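Mestcombe & District Home Forum > Floors and Flooring > Sanding or replacing a wooden floor, what would you do?

tench_lane
Posts: 237
12/12/18

We moved into a house in Mestcombe in September and pulled up the carpet in the back room to find floorboards underneath. They run under the skirting on all sides, so I take them to be original. Some paint splashes round the edges, a dark patch near the old hearth, and gaps you could lose a pencil down between a few of them.

I've had one quote, £3,175 to lift the lot, insulate underneath and lay new engineered oak. The same firm said sanding wasn't worth it because the gaps would need filling first. I'm not sure I believe them. The room gets used every day and we have a dog.

Has anyone here sanded a floor in that sort of state and been happy with it afterwards?

Oddjobs
Posts: 2,000

£3,175 is a lot for a back room. Did that include the insulation boards and taking the old floor away? Ask for it split out.

I'd sand. Old boards are usually thick enough to take it a couple of times over. Punch every nail down before you start or you will go through sanding sheets like nobody's business. Start coarse, finish fine, hoover between each go.

marrowfat

I'll disagree with Oddjobs, as usual. We sanded ours and regretted it by the first winter. It looked lovely but the draught came straight up through the gaps. We filled them with slivers of pine glued in, which took me most of a fortnight, and half of them had worked loose by spring. We ended up laying engineered over the top and I wish we'd done that to begin with.

If you do keep the boards, lift them and get insulation in between the joists. Otherwise you are heating the garden.

Oddjobs

Slivers work loose if the boards are moving. Screw the boards down first. I did my mother's hall that way and the slivers are all still in.

marrowfat

Ours were screwed down.

pillbox9

Before anyone spends anything, work out what colour you want to end up with. We went for a dark stain and it showed every crumb. Changed it for a plain matt finish and it's much easier to live with.

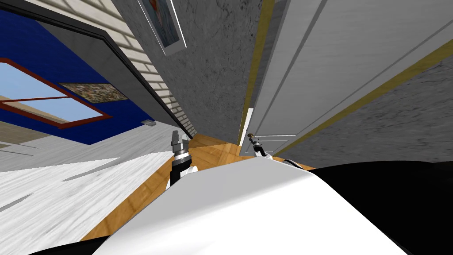
Wooden floor, computer render

Renders are all right for a first idea but do get a proper sample board as well and leave it in the room for a few days. Ours looked orange in the evening with the lamps on. The tin had called it honey.

tench_lane

Thanks all. The quote did include taking the old floor away, and I have asked for the split. The draught is what worries me most. There's an air brick on the outside wall right below the window and you can feel it already now the carpet's up.

Don't say block it, I know not to.

Havlíček_J

Correct, do not block it. The space under the floor needs the air or the joists will rot.

What is the dark patch by the hearth? If it is old varnish or polish it will sand off. If it is damp, find out where it is coming from before you do anything else. Push a screwdriver into the wood. If it goes in easily, that board needs to come out whichever way you go.

tench_lane

Screwdriver didn't go in. I think it's an old black border that somebody painted round a rug, as there's a fainter bit of it along the opposite wall.

Havlíček_J

Then test it for lead before you sand. Kits are cheap. Old border stain and paint can have it and you don't want that dust in the house, least of all with a dog on the floor all day.

saltmarsh

Second the lead test. For finish, we used Flamar hard oil in the kitchen and varnish in the front room. With a dog I'd go for the oil. It scratches just the same but you can rub down the bad bit and put more on. With the varnish we'd have to do the whole room again.

marrowfat

Oil needs topping up every year though, and everything out of the room while you do it. Varnish on ours lasted the whole time we had it.

saltmarsh

You only had it one winter.

marrowfat

Fair enough.

pillbox9

There's a reclamation yard on the Tromville road if you need odd boards to match. Take an offcut with you and measure the thickness as well as the width. I only measured the width, and had to pack every one of them up off the joist.

tench_lane

Going to do the lead test at the weekend and lift 2 boards by the air brick to see how deep the joists are. If there's room for insulation I'll probably keep the boards and sand. Will put up the split quote when it comes through.

Oddjobs

Check for pipes before you put a saw anywhere near it.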